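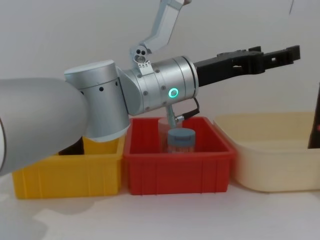 February, started 8.40

Continuing with the indigo vat from last week. The Drurano batch is the one in the tall steel pot, the Nouri batch is in the bucket with the lid that doesn't quite fit. Both were fed with fructose and lime on the old recipe and left under a blanket overnight.

Drurano: surface coppery, liquid underneath a clear yellow-brown when I pushed the scum aside with a spoon. Good. pH strip between 10 and 11. Temperature 41.
Nouri: dull surface, liquid greenish and cloudy. pH the same as far as I can tell from the strips, which are old. Temperature 33. That pot always loses heat faster and I should have wrapped it twice.

Put the Nouri bucket in the sink with hot water up to the handle holes. Added two more spoons of fructose, stirred slowly for a few minutes, lid back on.

9.30

Weighed out cloth. 600 g of the plain cotton, scoured yesterday, rinsed until the water ran clear. It still feels slightly slippery to me, so I gave it one more rinse and a spin. Also 403 g of the linen offcuts from the Clitosia job, which is an awkward amount but it's all that was left in the bag. The offcuts haven't been scoured. I did a drop test on a few and the water sat on top for ages, so they went into the big pan with soda ash and a bit of soap for an hour at a low simmer. The water came out the colour of strong tea. Second pan needed.

10.50

First dips, Drurano vat, cotton only. Wetted out, squeezed, lowered in slowly, kept below the surface and off the sediment. Five minutes in, fifteen out. Turned from yellow-green to blue in the usual way, edges first. There was a pale streak on piece C where it was folded against itself. Opened it up under the surface on the second dip and the streak mostly went.

Pieces A to D: three dips.
Pieces E and F: 7 dips, to see where the depth stops increasing.

After the fifth dip I couldn't tell one from the next when wet. Wait for dry before deciding anything. My guess is that five is enough for the mid shade and the last two are wasted time, but I said that about the wool and was wrong.

12.15

Nouri vat checked. 44 degrees, maybe a shade too warm now, so out of the sink. Liquid clearer, more yellow than green. Test strip of cotton came out pale green and went a weak greyish blue. Not there yet. Left it alone over lunch.

13.30

Nouri again: test strip better, proper blue though light. I think the stock was short of pigment to begin with. The label on the Nouri tub only says "indigo, natural" with no strength given, and I used the same weight as for the Drurano powder. The two probably aren't comparable weight for weight. Next time do a small jar of each first. I have written this in the notebook before (see the madder pages).

Linen into the Nouri vat, three dips. Takes it more evenly than I expected for a weak vat. The heavier pieces are a little blotchy at the selvedge, where the scour hadn't got right through.

Drurano vat rested from 12.00. Surface had gone thin and the liquid greener after all that cotton, so one spoon of lime, one of fructose, gentle stir, lid on. Don't use again today.

15.10

Everything on the line for an hour, then rinsed. First rinse in cold water with a splash of vinegar, then plain. E and F gave off much more blue in the rinse than the others, so some of that extra depth was only sitting on the surface. Rub test when dry.

Asked Flodotier about a refill of the Drurano powder. They only do it in the large size now, 3,000 g, which would last us years if it keeps. Need to find out whether it does. The open tub from the spring before last still works, but it has clumped and wants grinding up in warm water before it goes in.

To do:
New pH strips, narrow range, 9 to 13.
Jar test, Nouri against Drurano, same cloth, same dips.
Second blanket for the bucket, or a lid that fits.
Soak the linen overnight before scouring.
Label the dry pieces before they come off the line. Last time A and B got swapped.

16.20

Vats covered, sink scrubbed. The blue ring round the plughole is still there.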